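Small Update, Long Month

Bernadette Guérin ships on her own schedule. Mostly late at night, mostly alone, always with a changelog that runs longer than the fix.

Her app is Plera. Crossword timer, started as a weekend thing, now on its 7th version. Puts a clock on your puzzle, keeps your streaks, lets you race a friend. Nothing fancy. People get attached to it anyway.

October was the hard one. The new release had one job: stop losing streaks when a phone changed time zones. Three testers flew somewhere, three testers lost everything. One had a streak of 195 days. "She wrote me a very polite email," Guérin says. "I felt sick."

The fix took an evening. The testing took the rest of the month. She had been storing dates the lazy way, her words, and every screen that showed a date had to be opened and checked by hand. Then the sync service, Vusora, changed how it handles conflicts and half of it had to be checked agian.

She could have dropped sync. Collet, the closest thing Plera has to a rival, did exactly that last spring. Smaller app, fewer headaches. Guérin thought it over for a night and kept it. Her beta list is 600 people and most of them play on two devices, phone on the train, tablet in bed.

What else is in there. Bigger digits. A dark theme that is really dark. The pause button moved to the left, which got complaints right away, so there's a setting to move it back. No price change. No ads, still.

Next up is a desktop version, working name Brunar. It opens. It keeps time. It crashes if you resize the window. She won't give a date and we stopped asking.

Bug reports go straight to her, by the way. Screenshots help. So does saying which phone your on.
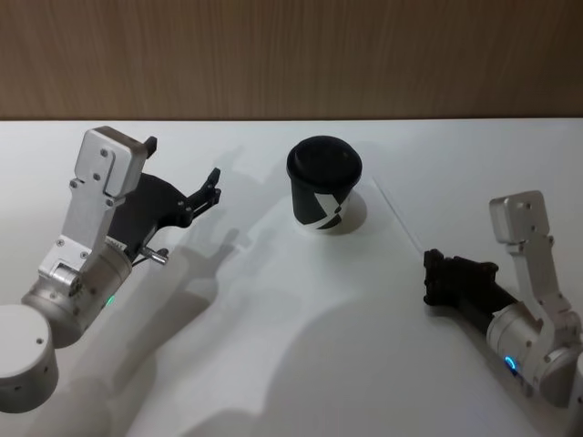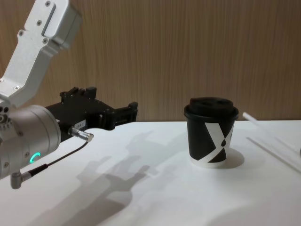
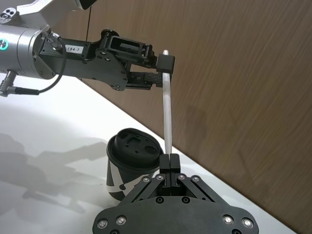
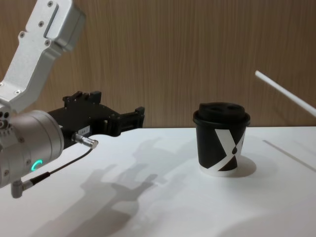

First in the row: black cup, black lid, white table.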